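3.2 Materials and table setup

The objects were chosen to cover the kinds of things people leave behind on a shared table after a short meal or meeting. The full set holds 31 items, sorted into four groups: food packaging, drink containers, paper goods and stationery, and hygiene products. Items that could spill, break or stain were left out of the set. Following Seok's grouping of tabletop clutter, we treated an object as disposable if most raters would throw it away when clearing up, and as retained if most would put it back where it belongs. Nine items drew split ratings and were kept as a separate ambiguous class. A closed takeout container is a typical case, as its contents cannot be judged from outside.

All layouts were built on a table covered with a dark teal cloth. A plain, dark covering was preferred to a bare surface after the March pilot, in which glare from the tabletop made white and clear items hard to rate. Folding screens with a woven grid pattern closed off the back and both sides, so that the rest of the room did not enter into the clutter judgments. Room lighting was left at its normal setting for the whole study.

Each layout used a small subset of the items. Positions were drawn at random, with two constraints: no item could fully hide another, and flat items such as notebooks were allowed to extend past the table edge. Bottles and cups could stand or lie on their sides. Orientation was recorded separately from position, since an overturned cup was rated as messier than an upright one in the pilot even when nothing else on the table differed. Figure 2 gives one layout with items from all four groups. 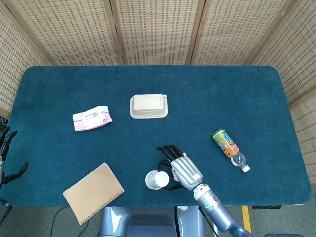

Figure 2. Table with food container, wet wipes, drink bottle, spiral-bound notebook and paper cup.

Raters scored each layout for overall tidiness on a scale from 0 to 20 and then named the item they would deal with first. A total of 1,000 ratings were collected under the Natbridge protocol. Ratings completed without a first-item choice were kept for the tidiness analysis but dropped from the ordering analysis in Section 4.2. Printed packaging was used as sold, with labels left in place. The effect of label color on first-item choice was not controlled and is taken up again in Section 5.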